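Gernico Drops Its Print Catalog, and the Comics Shops Would Like a Word

Gernico, the distributor that supplies most of the independent comics and manga shops in our corner of the Midwest, will stop printing its monthly order catalog after the November issue. From then on, retailers will place orders through a website called Zorkach, which the company describes as "a living catalog" and which went down for most of an afternoon while I was trying to look at it.

The print catalog runs to 300 pages, weighs as much as a decent sandwich, and has looked the same for 15 years. It has the big publishers in front, the small presses in the middle and, at the back, a section of statues and mugs that no store I know has ever ordered from on purpose. Shops would get a stack, sell a few copies to the sort of customer who reads order codes for fun, and go through the rest with a highlighter. That's how a lot of small books found their readers. You were on your way to the thing you wanted and there was a half-page ad for a silent graphic novel about a ferryman, and now you own two copies.

Zorkach doesn't have half-page ads. It has a search box and a row of "top picks for your store," which are chosen by sales. If your store sells a lot of the series that everybody already sells a lot of, it will suggest more of that. Publishers who want a spot in the row can pay for one. Gernico hasn't said what it costs, though the word "premium" shows up often enough in its letter to retailers to give you a feeling. 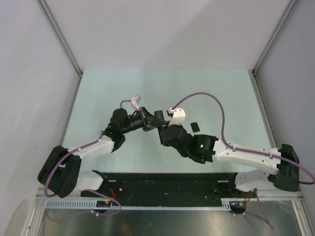 The letter also says the change was made "in response to retailer feedback." I called five retailers. One of them liked the idea, with the reservation that she had thought it was going to be an app. The other four hadn't been asked anything, or had been sent a survey with a single question about shipping boxes.

Dariusz Kozłowski, who has run Grillbridge Comics since it shared a wall and a bathroom with a shoe repair shop, was one of the four. He does his ordering on paper, at the counter, with regulars leaning over to tell him he's wrong.

"Half of what I sell from small presses, a customer pointed at it first," he said. "Am I supposed to turn the monitor around now?"

He might. He has already measured the cord.

The people with the most to lose are the publishers in that middle section. Niskanen, which puts out translated comics in print runs that would fit in a hatchback, got a page in the catalog each month for a flat fee. On Zorkach its books are filed under "Other - International," between a line of calendars and a category that is just called "Other." A search for its best-known title brought me that title, eventually, after two pages of bath towels. Niskanen's office told me it is planning to mail its own folded flyer to shops, at its own expense, on paper.

Gernico says the website will improve. A browse feature is due in the spring, along with a button that lets stores download the full list of the month's titles as one long document. Retailers can then print it out if they like. I asked whether the document would have pictures of the covers in it and was told that this was a great suggestion and would be passed along.

The last print issue goes out with regular shipments. Grillbridge has ordered a double stack, and Kozłowski says a few are already spoken for. Retailers who haven't set up a Zorkach account can get the form from their sales rep. It comes by fax or mail.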